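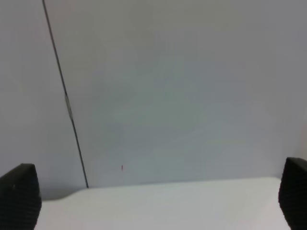

Murkell 2 — pick and place planner, three weeks in

Bought the single seat licence in March after the trial ran out. Short version: good planner, iffy perception, docs are a mess. Longer version for anyone on the fence.

Install was quick. One package, one config file, found our arm first go. Calibration wizard took 23 minutes and wants you to stay near the machine the whole time pressing Next. Bit annoying. Hand-eye result was fine though, and it saves the old one so you can roll back. Tarar never did that for us.

Planning is the reason to buy it. Ran 1000 plans overnight in the simulator, 77 failed, and nearly all of those were goals I'd put too close to the joint limits. My fault realy. Paths look sensible, no silly elbow swings. You can set a keep-out box per object and it respects it — had to fight Panness for that. Replanning when something moves is slower than I'd like but it doesn't freeze the arm while it thinks.

Perception, hmm. Default cup and bottle model is OK on solid colours. Clear plastic is where it goes wobbly. Depth comes back full of holes, the fitted cylinder ends up too thin, and the approach comes in off centre. There's a setting called fill_transparent, off by default, not in the manual. Danica Skála found it in the changelog. Turn it on. Costs you a bit of frame rate, worth it. 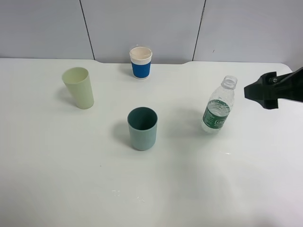
Our usual test layout: paper cup, tumbler, short green cup, water bottle on the right.

Wrist camera and fixed camera can be fused, which I like. The fixed view gives it the layout, the wrist view tidies up the last bit of the approach. But if the two disagree it picks the newer one, no warning, just a line in the log. Please make that an error. Also it sometimes sees an object in plain wall at low confidence, so raise the threshold before you let it loose.

Logging is good. Every plan saved with the images and the reason it was rejected. Juraj Krajčí wrote a small script to replay them and that's now how we do all our debugging. Viewer itself is slow and forgets your window layout every time.

Support answered on a Monday for a ticket sent Friday night, proper answer, not a link to teh FAQ.

Price is 598 a year per seat. Steep for a small lab, and the fleet stuff is extra — haven't tried it.

Four stars. Would be five with a decent manual and better handling of see-through things. Will update when the next version lands.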